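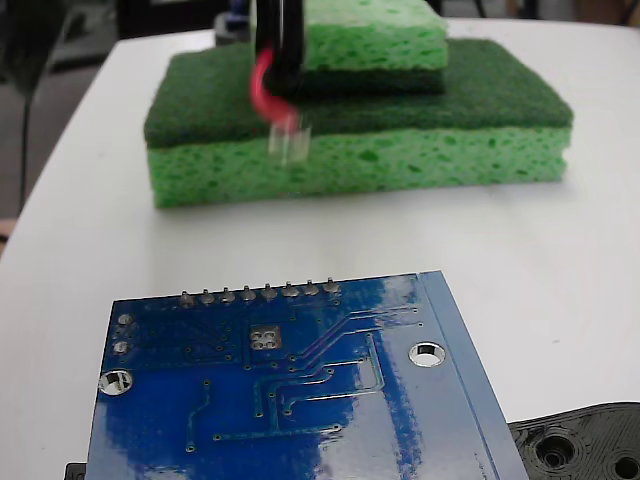
Jaqueline Manríquez asks: does it matter whether I record by hand-guiding or by remote control if the task is hooking a thin wire? I have 219 recordings made by pushing the arm about. It learns the reach but misses the last few millimetres. Would 2,000 recordings fix it, or is the method wrong?

Help pages > Robots > Teaching by demonstration > Thin and bendy parts

Oten
14 people found this useful

Change the method first. When you push the arm by hand you watch the part from your own head height, and the policy never gets that view. With remote control you can work from the wrist camera alone, so every correction you make is one the policy could have made from the same picture.
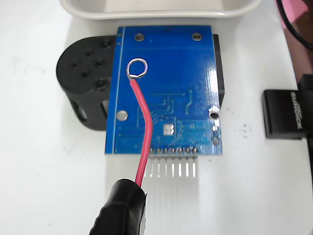

Grip position matters more than most people allow for. If the wire is held at a different distance from its end each time, the same wrist motion puts the tip somewhere else. With a stripped end bent into a small ring, as on the red wire lying over the board, the ring's angle changes as well if the wire turns in the grip. Either fix the grip with a jig – dull but effective – or vary it on purpose and make sure the ring is in view before the approach starts.

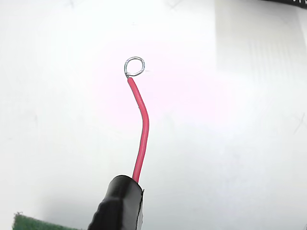

Then slow down. Record the approach at half your normal speed and pause before contact. Cut the dead time at the start of each run, but leave the pause in. I would also keep failed attempts that end in a recovery and throw out the ones that end in a drop.

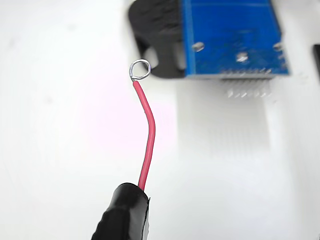
Zusten disagrees about the pause: a policy with no memory can stall there, as nothing in its input tells it when to move on. Trim it to a few frames.

Fair point. Mine takes a short history as input, so I had not run into it.

Fontes
2 people found this useful

just get more data. i had 1,665 and it was fine

3 comments · 6 shares
Contact us | Copyright Jamo Help | Back to top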